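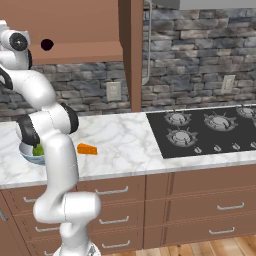
One reader wrote in to say she had shared a breakup video on her page before breakfast, and by lunch the couple had posted from the same restaurant and she had 500 angry comments to get through. She wanted to know what she should have checked first, and in what order.

How to check a viral celebrity video before you post about it

These are the steps we use at the Totcombe entertainment desk. They were written for people who run a small gossip blog or a fan page, usually alone and usually from a phone. You don't need paid software for any of it. A simple item takes under half an hour once you know the steps. A messy one can take all day, and some never get posted.

What you need

A browser on a laptop or desktop, if you can get one. Phones work but comparing two videos on a phone is slow.
A folder for saved posts and screenshots.
A plain text file for notes.
A reverse image search. Use at least two different ones because they don't index the same pages.

Step 1. Save the post before you do anything else

Celebrity posts get deleted fast, and the deletion is often the bigger story. Take a screenshot that shows the account name, the caption, the time stamp and the first few comments. Then save the link in your notes file. If it is a video, make a screen recording of the whole thing with sound on.

Write down the time you saw it, with your time zone. We label everything with the time first and the subject second, so the files sort themselves in order.

Don't crop the screenshot. If you need a cropped version for your page later, make a copy.

Step 2. Find the first account that posted it

Most of the clips that reach a small page have been reposted many times. The version you have may be missing the beginning, or may have a caption added by someone who was guessing.

Pause the video on a clear still and run that still through the image search. Change the results to oldest first if the search lets you. Then search the exact words of the caption in quotation marks. Next, look at the corners of the video for a handle or a watermark. A handle that has been covered by a sticker or a blurred patch usually means somebody took it from another account.

Follow each repost back until you reach one that doesn't credit anybody. Check the date on it. If the date is before the events in the caption, the caption is wrong and you can stop there.

Step 3. Check that the account belongs to the person

A verification badge helps but it is no longer enough. On several platforms anyone can pay for one. Look at these things:

How far back the posts go. A singer with ten years of hits and an account with three weeks of posts is a bad match.
Whether the artist's own website or label page links to it.
Whether the handle has an extra letter, an underscore or a number.
Whether other performers they work with follow it and reply to it.

Scroll down to the older posts. Fan accounts sometimes change their name to the star's name in the middle of a scandal, and the older posts give it away.

Step 4. Watch the entire clip

Watch it once with sound and once without. Make notes on what is said, as close to word for word as you can manage. If it is in a language you don't speak well, find a person who does. Automatic captions are poor at slang and very poor when two people are talking at once.

Note where the clip jumps. A cut in the middle of an argument matters. In your write-up, say that the video appears to be edited and say where.

Look for things that date it: hair, a poster for a show, the weather, a song that had not come out yet. We nearly ran an item last April on a couple fighting in a parking lot. A banner behind them was for a tour that ended two years earlier. The video was real, but the fight was old and they had made up since.

Step 5. Ask whether it is a promotion

A lot of public breakups are attached to a single, a movie or a reality show. Before you write, check the release calendar for everybody in the clip. Check whether the director or the show's account has been posting hints. Look at the credits of their recent music videos. A "fan" in a shouting match has sometimes been a paid extra.

When Fedoseck Records put out a fake wedding clip for one of its acts, the only public clue was a hashtag that appeared on the label's page 4 days before the clip did. We missed it. We now read the label's last twelve posts every time.

If there is something to promote, you can still run the item, but mention the release high up.

Step 6. Contact both sides

Send a message to the representative for each person named. If there is no representative, use the contact on the profile. Keep it short:

We are preparing an item on the video posted this morning. In it you are said to have [claim]. Is this correct, and would you like to comment? We plan to publish at [time].

Put every serious claim in the message. Asking for "a comment on the situation" isn't fair to the person, and it won't protect you much either. Give them a reasonable time. We give two hours for something light and a full day for anything involving money, health or children.

Write down when you sent it and how. If they don't answer, say that they had not replied by the time of publication. Don't write that they refused.

Step 7. Take extra care with claims of abuse

If one person accuses another of violence, slow down. An accusation in a video is an accusation. Use "said" and "alleged," and attribute it every time it comes up, including in the headline.

Leave out the home address, the name of the children's school and any medical details, even if they are in the clip. Blur license plates and house numbers. Don't run a poll asking readers who they believe. Don't repeat an explanation that puts the blame on the person who was hurt without making it clear whose words they are, and don't put it in the headline at all.

Add a helpline for your country at the bottom. Call the number or open the site before you publish, to make sure it still works.

Step 8. Write the item

Start with what you know for certain, and who said it. A basic opening looks like this:

The singer posted a video to her own page on Sunday night in which she said her marriage was over. Her husband has not commented.

Then go on in this order: what was said, where it was posted, what the other side says, the background. Background should be three or four sentences. Readers who follow the couple know it, and the ones who don't won't read more than that.

Link to the original post and not to a repost. If the original is gone, say so, and say that you saw it before it was removed.

Avoid "confirmed" unless one of the two people, or somebody authorized to speak for them, told you. Another blog running it doesn't count. Neither does "sources close to the couple" if the source is a comment under the video.

Step 9. Fix mistakes where people will see them

If you got it wrong, change the article and put a note at the top saying what changed. Then post the correction on every account where you shared the story. Deleting the post and saying nothing leaves the screenshots out there with no answer to them.

Keep your notes file. The old Rotthorpe fan forum had a thread of 3311 replies about one supposed affair, and the whole thing came from a mislabeled photo on the first page. The moderators were only able to sort it out because one member had kept the original link.

Common problems

The video is on a private account. Don't publish it. You can report that a public figure has made a statement if they or their representative confirm it to you.

The image search finds nothing. Try a different still, one with a face or a sign in it. Flip the image left to right and try again. Reposters often mirror a clip to get around copyright checks.

Another page has already run it. Let them. A post that comes out three hours later with both sides in it tends to get shared for longer. Our item on the Abbasi talent show walkout went up a day after everyone else's and was read more than anything else we ran that month.

A representative asks you to take the item down. Ask which part is wrong and request it in writing. If something is wrong, go back to step 9. If they only say that the client is unhappy, keep the item up and add their statement.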